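Reviews > Robotics > Software for planning a purchase

Print this page | E-mail this page

Climum two-arm simulator, one-year license
Reviewed by Orestis Makris
27th August

Our workshop in Minville wants to buy a robot with two arms for sorting and handing over small hand tools. The arms are the largest purchase we have ever planned, and my task was to bring a budget that will not surprise us later. I asked for a license of Climum and worked with it from March. I paid $1,085 for the year, for one seat. This review is written for people who must decide with numbers, and it is less useful for people who program robots every day.

Installation was simple on the computer we already had. The manual is 123 pages and it is well written, but the chapter about importing your own objects comes very late and you need it on the first morning. I used the rooms that come with the program. The one I used most is a living room with a blue sofa and a plank floor. For a workshop this is a strange choice, but the arms reach in the same way in any room.
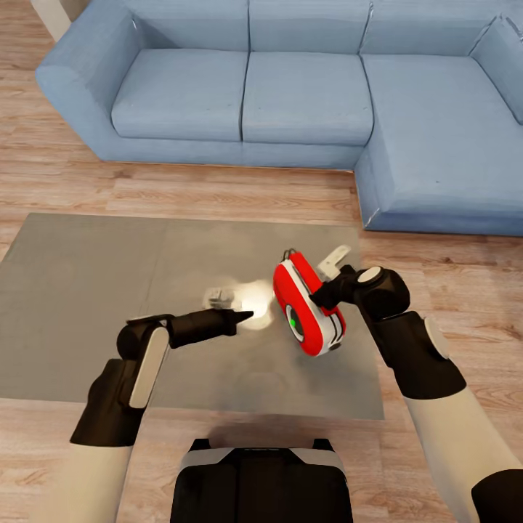

The first question I wanted to answer was reach. The seller of the arms, Chrysikopoulos, offers a short and a long version, and the long version costs $1,000 more for each arm. With two arms this is already a serious part of our budget. In Climum you can exchange one version for the other in the settings and repeat the same task. I did this for our seven standard tasks. The short arms completed six of them. The last task needed the table closer to the robot, and a table can be moved for free. I consider that the license was paid back at this point.

The second question was the grippers. The quote included a standard pair of fingers, and a wider pair was offered as an extra. I was inclined to take the extra, as one always is when reading a catalog. The wrist camera view changed my opinion. You can stop the simulation at any moment and look from the wrist at how much space remains on each side of the object, which from the main view I could never judge well.
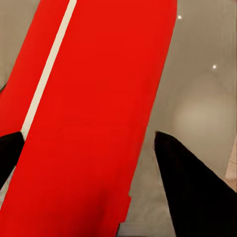
I took the wider fingers out of the budget and put the money to spare parts. Please note that the contact between finger and object is calculated in a simple way. Objects sometimes slide in the fingers when in my experience they would stay. Do not use the program to decide about rubber pads or gripping force. For this you need to borrow a real gripper and try it, and I have kept a line in the plan for the rental.

The wrist view also has a weak side. When the hand is raised and tilted, much of the picture is background, and the decoration of the rooms is very detailed. On our computer it became slow in these moments. There is a setting for lower detail, hidden in the third menu under "Display, other."
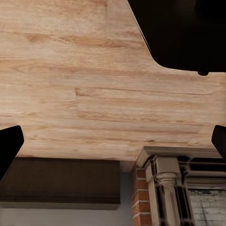

Wrist view with the gripper fingers over the wooden tabletop; brick pillar and column beyond.

Lighting deserves its own paragraph. I budgeted for new lamps over the bench, and I hoped to test them in Climum before ordering. This is possible only in part. You can move a lamp and change its strength, but a bright spot on a gray table is often stronger than I would expect from such a dull surface. I asked the support about it. They answered in two days, politely, and said the reflection values of the table can be edited by hand. I did it, and the result was better but still not something I would show to an electrician.
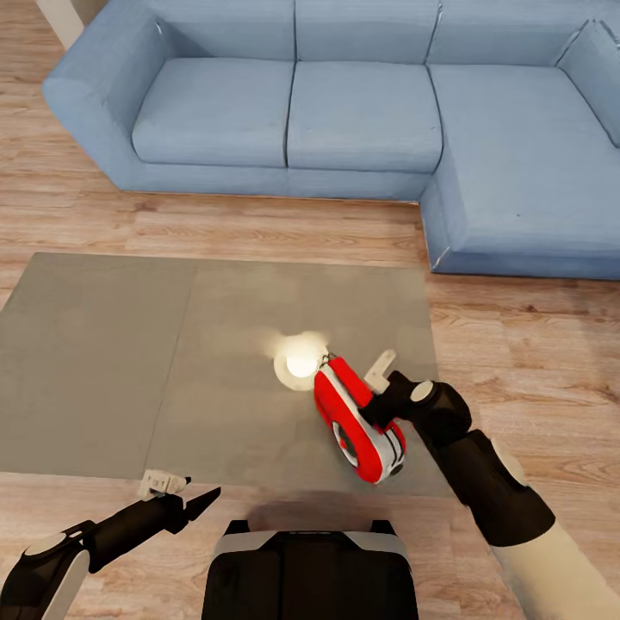 For handling of tools I am satisfied. The tape measure was our most frequent object, and I could turn it in the right gripper in many angles to see if the left arm had a free way to approach. Two positions that I had drawn on paper were not possible, the wrists would meet. Without the program we would learn this after the delivery.

I compared with Cokesano also, for which I had a trial only. It is easier to learn and the menus are in better order, but the trial did not let me change the arm length, and for a buyer this is the main function. If you have already chosen your robot, Cokesano can be enough.

What I would like in the next version:

- a report of reach that can be printed and attached to a quote
- at least one ordinary workshop among the rooms
- a license for three months, as a purchase is usually decided in that time

The license does not renew by itself, you must ask for it. We will not renew before the arms are installed.

Four stars from five.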